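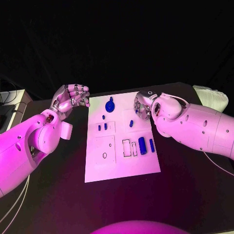 By Hoi-yan Shih, Brornen Press Office
Thursday, November 19, 2020

**Brornen to supply shape-matching boards to Halvorsen learning centers**

Brornen will supply 500 tabletop shape-matching boards to learning centers run by Halvorsen, the two companies said. Deliveries start next month and will be finished by July.

The board is a flat white sheet that lies on any ordinary table. Thin black outlines mark the regions where pieces go. The set is sold under the name Biltik and is meant for adults and older children who are practicing hand control and sorting.

Halvorsen tried the boards at two of its centers over the summer. Staff asked for a darker table covering under the sheet so the edges would be easier to find, and a plain dark mat has been added to each order.

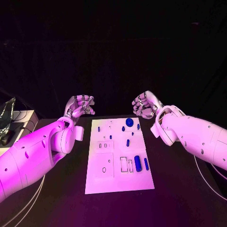 **Can lost pieces be replaced?**
Replacement knobs and pegs can be ordered one at a time from Fedico, which handles spare parts for all Brornen table sets.

Fedico will also pack and ship the Halvorsen order from its warehouse. The first shipment is 600 cartons, counting mats and spare parts, and goes out in three loads. Centers that want extra boards should place their orders through Halvorsen by the end of the year.

Press contact: Hoi-yan Shih, Brornen Press Office, extension 782.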